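Notes for session 4, ceasefire monitoring. Please read before October.

## 1. What the monitor is asked to do

In the last session we spoke about why the parties sign. Today we look at the text after the signature. Our case is the Gallano agreement, which ended the fighting between the government side and the Gallardo front in the Udus valley.

The agreement has 25 articles, but only four of them speak about monitors. Article 9 is the weak one. It says that a monitor may visit "any position", and it does not say how soon after the request. In practice the local commander decided this, and some visits were delayed for two days.

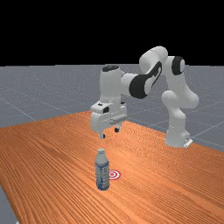 ## 2. Reading the incident reports

The mission wrote 2,022 reports in its first year. Fouzia Mughal, in her chapter in the reader, divides them in this way:

- shots heard, source not known
- movement of heavy weapons inside the line
- refusal of access
- harm to civilians

Roughly 75 percent belong to the first group. Students often conclude from this that the ceasefire was failing. Mughal is more careful. She reminds us that a monitor at the Sandomside post could hear fire from both banks of the river and had the duty to write down all of it.

Please compare her table with the map on page 50. Look at where the posts are, and then where the reports come from. Which villages have no reports at all, and can we call them quiet?

## 3. For the seminar

Write one page on Article 9. Propose a new wording which both parties could have accepted at that time. Bring two printed copies.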